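Giltska, season 3, and the 19-minute cut

The new season of Giltska went up on Flilex in October, and I have now watched it twice. Episode 2 runs 19 minutes shorter than the version shown to press. The missing part is the dinner with Sarantis — the only stretch where the lead actress has more than a few lines. My guess is music rights. The fan log on Veditz lists 702 changes across the season, most of them audio.

I would still start with the short cut.

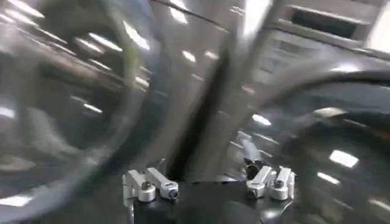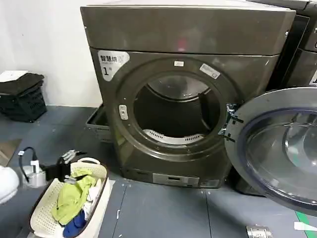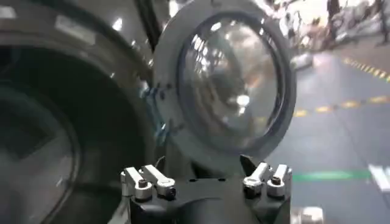 Myrto Zacharopoulos: The dinner is back in the version on my account, with a different song under it.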